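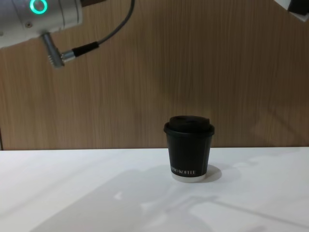
The Lid and the Cup: A Case for Finishing Coffee Where It Is Poured

By the Editorial Board of the Urkolis Review of Working Life

The paper cup with a plastic lid has become the standard drinking vessel of the American workplace. It was designed for people in transit, and for that purpose it remains a sound design. Our concern is with the other use to which it is now put, by people who have no intention of going anywhere. They buy coffee in a closed cup, carry it to a table, sit down in front of it, and leave the lid on until the coffee is gone.

This board holds that the practice deserves more thought than it receives, and that employers, building managers, and coffee sellers each have a part in changing it. We do not propose a ban. Bans on small conveniences are resented out of proportion to the good they do, and they are usually lifted within the year. We propose that the ceramic cup be restored as the ordinary choice for anyone who will be seated, and that the paper cup be kept for anyone who will not.

The argument from waste is familiar and will be stated briefly. When the Pirkow office building reviewed its trash in September, staff collected 421 lidded cups from a single floor over one working week. The floor has 40 desks. Most of the cups had been bought in the lobby, a short elevator ride away, and were thrown out within sight of a kitchen stocked with mugs. The building pays by volume for its trash removal, and an empty cup with its lid pressed on takes up a good deal of volume for what it weighs.

The building's response was a poster. The poster asked tenants to consider the planet. It was mounted above the bins, where a person arrives with the cup already empty, and it had no measurable effect. A notice placed at the point of disposal comes too late to influence a purchase, and we would advise other buildings to spend the printing money on dish soap.

The argument from taste is made less often, and we consider it the stronger of the two. Much of what people call the flavor of coffee is in fact its smell. A lid with a small opening keeps most of that smell inside the cup. The drinker pays for a carefully roasted product and then receives it through a slot. Roasters know this well. The tasting room at Stojanović, which supplies several of the cafes near our own offices, serves every sample in an open bowl, and visitors who ask for a lid are politely told to wait until they leave.

Temperature presents a related problem. A lidded cup holds its heat well, which is a benefit on a cold sidewalk and a nuisance at a desk. The coffee stays too hot to drink, the drinker turns to other work, and the cup is forgotten. An open mug cools at a pace that invites regular attention. Readers who have found half a cup of cold coffee under a lid late in the afternoon will recognize the pattern. 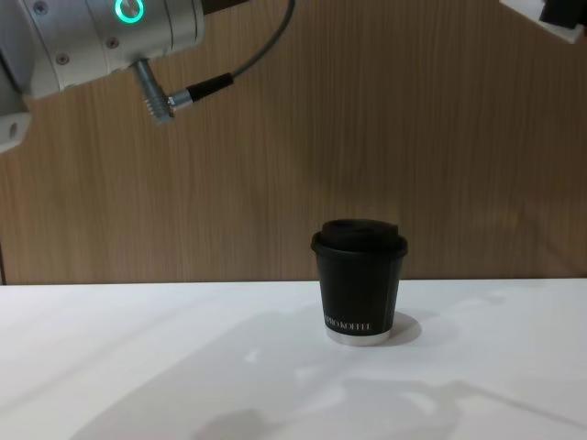
There are fair objections, and the first of them is spills. A lid protects papers, keyboards, and equipment, and in some rooms that protection is reason enough to require one. Workshops, laboratories, and control rooms should set their own rules, and we would not ask any of them to accept an open mug beside a costly instrument. Where liquids are a real hazard, a lidded cup on the work table may be a reasonable compromise, although a separate shelf for drinks is better. In the ordinary office, however, the fear of spills is greater than the record supports. People drank from open cups at their desks for generations, and they learned to set them down on the side away from the elbow.

The second objection concerns washing up. It is the more serious one. A shared mug must be cleaned by someone, and in many workplaces the question of who that should be has never been settled. The usual result is a sink full of cups by noon and a sharply worded note by three. Employees who have lived through this return to paper, and they cannot be blamed for it. Any organization that wishes to bring back the mug must first provide a dishwasher, assign the running of it as paid work, and replace broken mugs without fuss. Zeka, a furniture firm with two showrooms in our area, did so last year at a cost of $900 for the machine and its fitting. The firm reports that its paper cup order has fallen to almost nothing, and that the sink is now generally clear at closing time.

The third objection is that people simply like the paper cup. It is light, it is warm in the hand, and it carries the name of a shop they have chosen. We do not dismiss this. A cup with a familiar name on it is a small personal possession in a room where most things belong to the company, and it marks a place at the table as taken. A plain white mug from the office cabinet does none of this. We therefore see no harm in allowing employees to keep mugs of their own, including ugly ones, and we regard policies that demand matching kitchenware as a mistake. The mug a person has brought from home is also the one most likely to be washed.

Coffee sellers should consider their own habits at the counter. In most shops the lidded paper cup is handed over without a question, and the customer who would prefer ceramic must ask for it, often while others wait behind. Reversing the order of the question would cost very little. A clerk who asks whether the customer is staying, and reaches for a mug when the answer is yes, will find that few people object. A modest discount of a few cents may help, but the question matters more than the price.

We recommend a trial of 7 weeks to any workplace that is undecided. A shorter period measures novelty and little else. The number of paper cups bought should be recorded before the trial and again in its final week, and the staff should be asked whether they wish to continue. Lids should remain available throughout, kept in a drawer near the door for those who are on their way out.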